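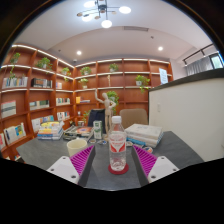
The Espinoza Room at the Lillier Institute reopened to members on 1st February, following nine months in which it served as a store for the library on the floor above. It is now a shared room for reading, drawing and small meetings, and is available to anyone holding a Meltport membership card. Responsibility for the room rests with Yamila Rivadeneira, Head of Member Spaces, who spoke to the Bulletin about its furnishing, its rules and the objects that members find on the tables when they arrive.

Ms Rivadeneira began with the furniture. The Institute had been offered a complete set of matching tables and chairs by its usual supplier, and declined it. "We had good chairs in three other rooms, and very few of them were the same," she said. "Some are upholstered, some are not, some are pale and some are dark. A visitor from the Ministry would perhaps prefer them to match. Our members have told us that they choose a chair by how it feels after an hour, and they are the people who sit in them."

The tables were chosen for their dark grey tops. The previous surfaces were white and glossy, and were the subject of regular complaints from those who came to read in the afternoon. "You had the ceiling lights reflected in the table, and then again in the page if the paper was coated," Ms Rivadeneira said. "A dark top is easier on the eyes. It does show dust and it shows every ring from a cup, so we have had to become more serious about coasters."

Coasters are in fact the only item that the room rules describe as compulsory. Drinks were banned in the former room, a rule that was widely ignored. Under the new arrangements, water and hot drinks are permitted on all tables except the two nearest the map cabinets. Bottles must have a lid that closes. Mugs may be brought from the kitchen and must be returned there before the member leaves the building.

Asked whether it was wise to allow drinks beside library books, Ms Rivadeneira referred to the figures kept by Shaohua Tian, the Institute's conservator. In the last full year of the ban, 18 volumes were returned with water damage. "Shaohua's view was that people were hiding their bottles in bags, on the floor or on their laps, and that was where the accidents happened," she said. "A bottle standing upright on a coaster, in plain sight, is a smaller risk. We will look at the numbers again in May. If he is wrong, he will be the first to say so."

The books themselves are of two kinds. Volumes from the library carry a shelf mark and go back to the trolley by the door. The remainder belong to the room and are left in stacks on the tables. There are 124 of these in total, most of them given by the family of a former member, and they have not been catalogued. Ms Rivadeneira defended the decision to leave them lying flat. "A shelf says that somebody is in charge of the order. A pile says that you may take the top one and put it back wherever you like. We do ask that the piles stay low, four or five books where possible, as they slide about when people lean across for a pen."

Members have asked about the wooden artist's figures. These are used in Cirkus, the drawing course led by Hortensia Zapata, in which each session is given over to a single posture taken from the circus ring: a juggler, a rider, a performer greeting the crowd. The figures were at first locked away after every class. They are now allowed to remain out between sessions, in whatever position they were left.

"Hortensia asked for that, and I was doubtful," Ms Rivadeneira said. "I thought that they would be put into unsuitable attitudes, and that has happened once or twice. But people who would never sign up for a course will sit opposite one of them for an afternoon and start drawing it on the back of an envelope. Eleven people joined the course in that way this winter – we ask on the form how they heard of it." Members are requested not to force the joints, and to hand in any figure with a loose arm at the front desk.

The plants are the responsibility of Ji-hoon Yook, who looks after the building's greenery on two mornings a week. Both upright and trailing varieties were selected, and all are suited to rooms without strong direct sun. Members should not water them. "We lost several in the old room through kindness," Ms Rivadeneira said. "Everyone gave them the last of the bottle before going home. Ji-hoon measures what they get, and he can tell when someone has been adding to it."

On tidiness, the Institute has taken a moderate position. Tables are cleared once each evening by the duty assistant, Doğukan Demirtaş, who removes empty bottles and cartons, wipes the surfaces and pushes the chairs in. Belongings left behind are placed in the drawer marked with the table number and kept for 40 days. During the day the staff do not intervene unless a table cannot be used by the next person. "I have worked in rooms where you felt that you were being followed round with a cloth," Ms Rivadeneira said. "A person who is working spreads out. They have their drink, their books, a snack, some small thing from their pocket. We need to see a little of the table top at closing time, and the rest is their own business."

Two matters remain to be settled. The reading lamps ordered for the window side have been delayed, and the room will close early on dark afternoons until they are fitted. Ms Rivadeneira is also considering requests for a larger table that could seat a full Cirkus class, although this would mean giving up one of the existing ones.

Members wishing to reserve a table for a group may do so at the front desk up to nine days in advance. Single places cannot be reserved.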